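## 2. Getting your Nusanik blocks ready

Now for the fun part! Your blocks are painted wood, so a quick wipe is all they need before the first build.

1. Tip the blocks out onto a clean, flat surface.
2. Wipe each one with a soft, slightly damp cloth.
3. Let them air-dry for 25 minutes.
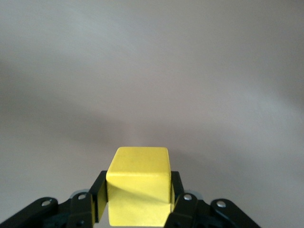

4. Start with one cube as your base and stack up from there – go as high as you dare!

**Note:** Small scuffs are normal with play.

**Caution:** Never soak the blocks or put them in the dishwasher.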